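Kimaro Two-Arm Cell: Set-Up Guide
Section 2. Planning and budgeting before you order

Read this section before you send a purchase request. Sections 3 to 6 assume that the choices below have been made and that the room is ready.

2.1 Decide what the cell has to do

1. Write down one task for the cell. Keep it to a sentence, such as "Put mixed snack bags into a paper shopping bag." A second task can be added later, but quotes for two tasks at once are hard to compare.

2. List every item the arms will pick up. Note the size, the weight and the type of packaging. Soft foil bags and flat packets need different grip settings from boxes, and the supplier will ask for samples. Send 20 of each item. Damaged samples are not returned.

3. Decide whether you need one arm or two. With two arms on a shared rail, one can be at the shopping bag while the other is down at the next packet. A single arm costs less and takes half the set-up work, but it does every move in turn.
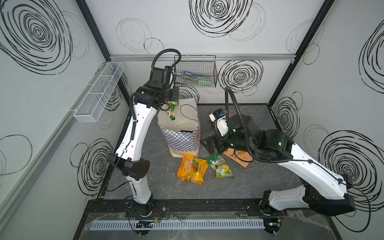

We priced the single arm first and ended up buying the second one five months later, which meant paying for the installer's visit twice. If there is any chance you will want two, get both on the first quote. (Vornora site, user feedback on the previous edition)

Note: The price of a second arm ordered later does not include re-leveling the rail. Ask for this as a separate line.

4. Choose the cameras. The standard package has one camera on each wrist. A fixed overhead camera is optional and is quoted with its own bracket and cable.

2.2 Measure the space

1. Measure the floor area where the cell will stand. Leave 68 cm clear behind the back wall so that the panels can be taken off.

2. Check the path from the loading door to the room. The rail ships in one piece and can't be folded or split.

3. Check the power supply. The cell needs its own circuit. Don't share it with a refrigerator, a compressor or a printer.

Caution: Do not run the arms from an extension cord, even for a short test.

4. Decide how the cables will be kept in order. A slotted duct along the front edge is included. Clear film to lay over the duct is sold by the roll and is worth having if crumbs or dust are likely.

2.3 Build the budget

Use one line for each of the following. Prices change, so take them from your current Grastum quote and not from an older one.

1. Arms, rail and bases. This is the largest line. Check that the quote names the rail length.

2. Grippers. Parallel grippers are standard. Budget for one spare set of fingers per arm.

3. Enclosure. Wall panels come plain or printed. The printed panels cost $200 more per cell and have a longer lead time.

4. Baskets and shelves. Wire mesh baskets can be hung from the back rail or fixed to a side wall. Order them with the enclosure so that the holes are drilled at the factory.

5. Test goods. This line is often left out. Use real, full packages with their normal printing. Foil bags crease with handling and should be swapped out when they no longer match what you will be packing. Allow $600 for the first three months.

6. Shopping bags. Pick one bag style and buy enough of it to last through set-up. A paper bag has to stand upright with its mouth open while a gripper lowers an item in, so try a few before you buy a case.
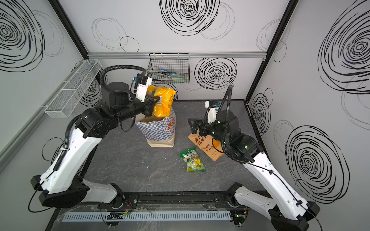
7. Installation. Two days on site for a two-arm cell. Travel is billed separately by Custmont, who handle all installation in the eastern region.

8. Training. One day for up to four people. Extra people can attend if they share a workstation.

9. Service plan. The plan starts on the delivery date. If the room won't be ready, ask for a later delivery and don't store the crates.

Note: Sales tax and freight are shown on the last page of the quote and are not part of the subtotal.

2.4 Plan the order dates

1. Send the item list and samples first. Testing takes three weeks.

2. Ask for the final quote when you have the grip report. A quote is good for 30 days.

3. Place the order for the enclosure and the arms together. If they are ordered apart, the hole pattern for the rail has to be checked by hand.

4. If your budget year closes in July, have the purchase order signed by the end of May. Orders received after that may be invoiced in the following year.

5. Book the installer when you get the shipping notice. Have the circuit tested before that visit.

Caution: Do not open the arm crates before the installer arrives. Opened crates are not covered for shipping damage.

Go to Section 3, Unpacking and Checking the Parts.

Guide revised August 24, 2021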